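Why Do Plates Stand Up and Mugs Hang?

by Montserrat Rosales

A plate lying down is a greedy thing. It takes up a whole plate's worth of table, and it won't share unless you stack another plate on its face. Stand it on edge, though, and it hardly needs any room at all. That is the big secret of the dish rack, which is mostly a row of slats with gaps between them. One plate, one gap, no arguing.

Slats do a second job too. When a plate has just been washed, gravity pulls the water down to the lowest edge, where it drips off. Air can reach both sides, so the rest dries by itself while you go and do something more fun. (Tell your grown-up it's science.)
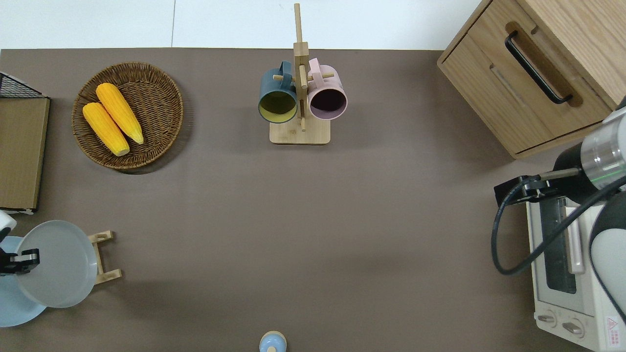 Mugs are trickier. They are mostly hole, and they have an ear sticking out of one side. But the ear is just what a mug tree wants. A mug tree is a post with pegs for branches, and it grows no leaves, which saves on raking in November. Slip the handle over a peg and the mug hangs there until somebody wants cocoa.

Why doesn't the tree tip over? Look at the bottom of one. A wide base makes it hard to topple, but hanging every mug on the same side is still a good way to test that, and to meet a broom.

Try it at home: lay six plastic plates flat on the floor, then stand them in a rack. Which way leaves more room for your feet?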